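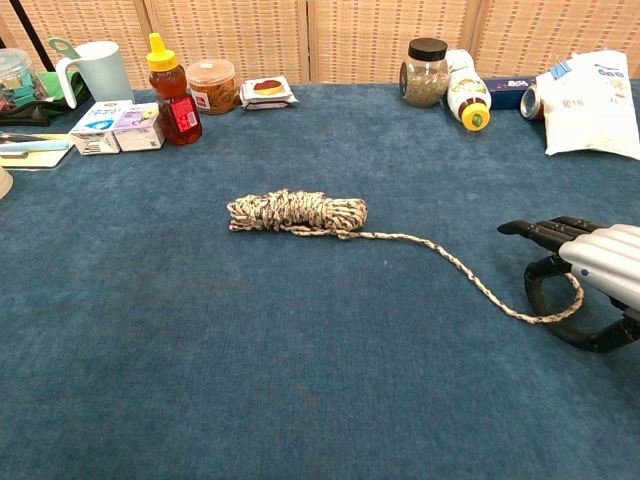 Mahawong (Flarkinbridge Games, C64 and Amiga) has a jump bug on the second island that I would like settled before I finish my map. The C64 version has 192 screens by my count. In the harbour section you need the rope to reach the upper ledge, and the sprite is a plain brown line, one pixel wide. Real braided rope in mixed cream, grey and dark brown, like the hank lying on the blue carpet up there, would have needed multicolour mode, and the sprite budget was clearly spent elsewhere. If you let go on the last frame of the swing you pass through the ledge and land on screen 108 without the key. Is this collision detection or a deliberate short cut?
– Skatirico

Posted 10 May 2021
Collision detection. The game checks the feet only every second frame. The same routine is in Grurkholm, where you can drop through the drawbridge.
– tapeloader_b

I don't agree. Screen 108 has a spare key behind the barrel, and there is no other reason to put one there. Somebody knew players would arrive without it.
– hexdump

The spare key is on the Amiga version as well, and the rope bug isn't. The Amiga code tests every frame. So the key proves nothing about the C64.
– tapeloader_b

It proves the level data was shared. The C64 came first, so the key was placed with the C64 in mind.
– hexdump

Do we know the C64 came first? My box has both formats listed on the back and no month.
– Skatirico

The C64 disk directory gives a lower build number, 2 against 5, but I wouldn't rely on that.
– hexdump

For what it's worth, my best score is 367 points short of the table and I always take the short cut. You lose the harbour bonus if you do. I'd give the game a six. Music is good, keyboard controls are poor, use a joystick.
– greyborder

Noted, thanks. I'll mark it on the map as a dotted line with both explanations. Does anyone have the exit from the salt mine? Mine loops back to the lift whichever door I take.
– Skatirico

Left door, but only with the lamp out.
– tapeloader_b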